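Sorting arm build, shared shop: grip force and the dreaded basket
Forum > Projects > Arms and Grippers

forkorari_dad
Posts: 313

Hi all, and thank you for the patience with my last thread, which wandered a good deal (my fault, I get going and can't stop). Since then Zohreh Shojaei and I have moved the whole build out of my garage and into the shared shop at Deldale, and we finally have a decent table under it. We call the arm Iris. She is meant to pick toys out of a heap and drop the balls into holes, and my grandkids have very kindly donated most of the heap.

The easy half is going nicely. I can bring the fingers straight down over a hole and place a small ball, and I've been doing that over and over with the stepped box, mostly the yellow section. The box has three tops at three heights, so the height has to be right for each color. I'm running the approach at 96 in the controller's own speed units and slowing for the last bit.

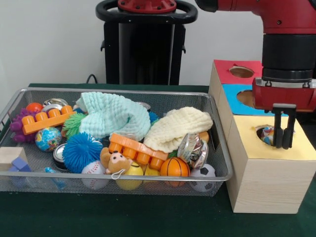 Page 2 of 5

forkorari_dad
(continued) The hard half is everything in that wire basket. A baseball is fine. A soccer ball is fine if it isn't jammed up against the mesh. But the cloths! Iris goes for a ball and comes up with a washcloth and whatever was resting on it, and then I'm on my knees looking for a can. Has anyone here found a sane way to deal with cloth in a pile?

boonyarit_bench
Posts: 1000

Congratulations on the move, a real table makes such a difference. My two cents, and I've had this fight on my own bench: take the cloth first, every time, before you try anything else. Pinch it near the highest fold, lift slowly, wait a second or two at the top so the passengers fall off back into the basket, then carry it away. Once the cloths are gone the rest is just balls and blocks, and you can go back to enjoying yourself.

quietservo
I'd disagree with that, sorry! If you always clear the cloth first you've made the job easy and learned very little about the heap. I leave mine in on purpose and have the picker score each grasp by how much it thinks will come up along with the target. It took 3000 tries before I trusted it, so I won't pretend it's quick, but now it will happily take a ball from beside a towel and leave the towel where it was.

boonyarit_bench
3000 tries is a lot to ask of someone who shares his shop with other people, though. He wants to play with his grandkids' toys, not write a thesis :) I still say cloth first and get it working, then make it harder later on if you're in the mood.

quietservo
Fair. I had a spare bedroom and a long December.

mesh_and_mortar
Can I put in a word about the container? I don't like wire mesh for this. Fingertips can snag in it, and on my rig the depth picture goes to pieces wherever there's fine wire. If you have a plain solid bin anywhere in the shop, try the same toys in that and see if half your misses disappear.

forkorari_dad
You know, we do have a gray plastic one, and I'd been ignoring it in favor of the basket, mainly out of stubbornness. I put it on the green table and heaped it up. You'll find the cubes with the holes over on the left, because Zohreh wants to try those next, and the mint cloth is right in the middle of the heap for quietservo's benefit.
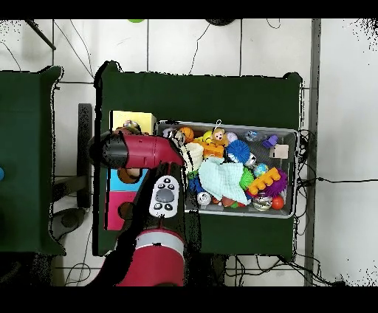 Gray bin on the main table, looking down past the arm.

mesh_and_mortar
Much nicer. I see you still get speckle along the table edges and around the arm, and I get that too, so I just crop my pick area to the inside of the bin rim and don't let it consider anything past that. Saves a lot of silly grabs. Also, please do something about those cables on the floor before somebody hooks a foot in them!

boonyarit_bench
Seconding the cables. Spiral wrap is cheap, and a couple of strips of floor cover would do the run beside the table. And may I ask about the monkey? The one with the little metal hook. Hooks are my worst enemy, they catch on everything.

forkorari_dad
The monkey is my granddaughter's and it stays, hook and all, I'm under strict orders. I've been gripping it around the belly, and when the hook grabs a cloth I stop and back off by hand. Not elegant.

quietservo
Try coming at it from the side the hook is on. If you close one finger over the hook it can't swing out and catch anything. Works with key rings for me, and I'd think a plush toy would be more forgiving than those.

forkorari_dad
Oh, I like that, thank you. I'll try it tonight after seven when the shop quiets down. Plan for now is cloth first in the gray bin, crop to the rim, then leave one cloth in and see how badly it goes. Zohreh is voting for quietservo's way and says I give up too early, so expect to hear from her as well. Cables get wrapped first, I promise.

boonyarit_bench
Post your grip settings when you do, would you? I'm curious what you use for the fuzzy spiky balls. Mine always squirm out sideways.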